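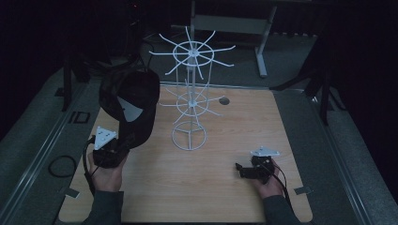 Visual Merchandising, unit 3: the spinner rack
Tutor: Miyuki Koyama

A spinner has two faults: it leans, and people spin it. Load the lower tier first, then the upper, working on opposite sides of the pole. Fill one side only and you will learn about balance in front of customers.

Caps go on by the edge, crown outwards. Shoppers buy crowns — very few ask to see the lining.
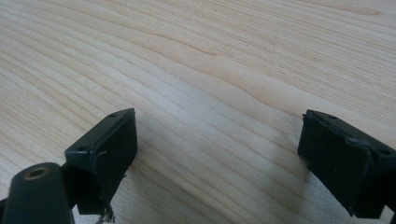 Leave 15 cm of clear table all round, or the brims will sweep your price cards on to the floor.

For next time: sketch a layout for the Vemoden shop, 5 caps per tier. Shivam Pal has the spare handouts.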